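Grinik Two-Finger Gripper Starter Set

Sold by Ivico. Page updated 2021-12-31.

The Grinik set is made for small teams which plan their first handling cell and do not want to buy twice. You receive the gripper, a mounting plate, one cable and a license for the Drerico simulation package. Arms are not included. The gripper fits the Warrier arm without adapter, and for other arms please ask us for the drawing before you order.

Many customers start with the simulation license and order the hardware later. We think it is a good way to plan the budget. In Drerico you can load your own parts, turn them in every direction and check where the fingers will touch. A flat part with buttons, such as a keyboard phone, is a useful test, also when it comes upside down and the fingers must hold it by its long sides.

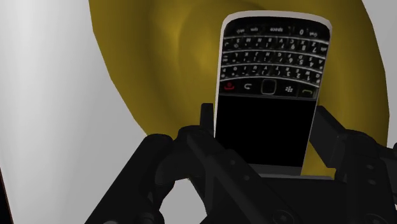
What to include in your budget

Gripper set: one per arm. Spare finger pads are sold in packs of 3.
Simulation license: valid for 120 days from activation. It can be extended one time without new fee.
Training: one remote session is in the price. More sessions are charged by the hour.
Wear parts: please check the pads after every 1,000 cycles and write down the result. Parts with metal edges will need new pads earlier.

Delivery and payment

Delivery time is almost 30 working days at present. Orders for the September production are collected in one shipment, so the freight is lower. Universities can pay after delivery. For a quotation, send us the weight and the outside size of your heaviest part, and the name of your arm controller.

Returns are accepted if the seal on the connector is not opened.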